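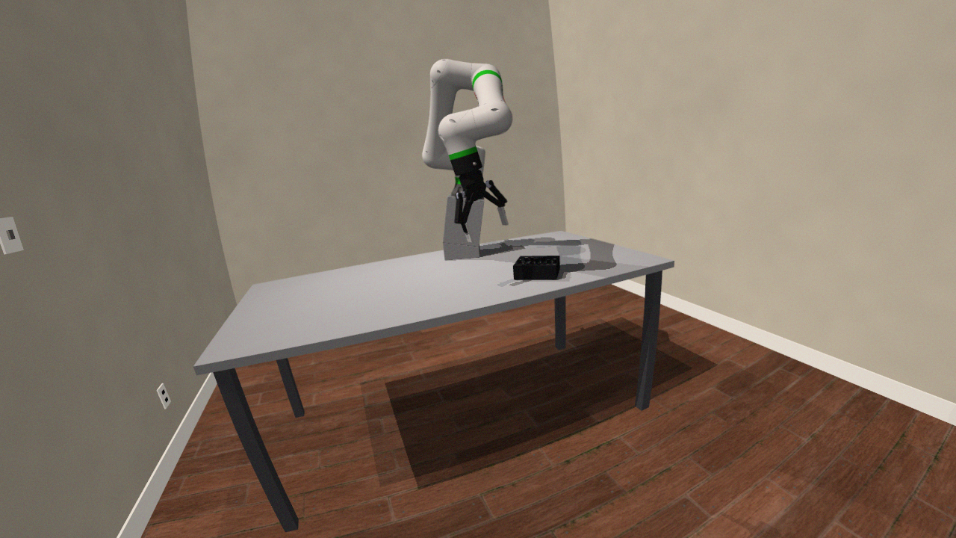 Robot arms learn to lift blocks by practicing in simulation first

A robotics group at Stolline has been teaching a robot arm to pick up toy-style building blocks, and it has done nearly all of the teaching inside a computer. The method, which the team calls Soomro, lets a simulated arm practice on a simulated table for as long as anyone cares to leave it running, and only then hands what it has learned to a real machine in the lab.

The idea of practicing in simulation has been around for years, of course, but the trouble has always been the step from the screen to the workbench, where the light falls differently and a brick is never quite where the program expects it. Soomro tackles this by changing the simulated room a little on every attempt: the shadows move, the wall colors shift, the block turns up somewhere new, and the arm has to work things out all over again (much as the rest of us do in somebody else's kitchen!).

In results shared on Friday, November 10, 2023, the group reports that the real arm picked up the block in 86 percent of 523 attempts. An earlier version of the training, with the same room and the same lighting every time, managed just 38 percent on the same test. Most of the remaining misses came when the block lay at a steep angle to the fingers, and the team is quite open about having more to do there.

The work began in April with support from Asero, and training the current version took roughly 7 days on the group's own computers. Next up are blocks stacked two high and a softer set of fingertips from Masteck, and the group hopes to share its simulated rooms with other labs once the instructions have been tidied up.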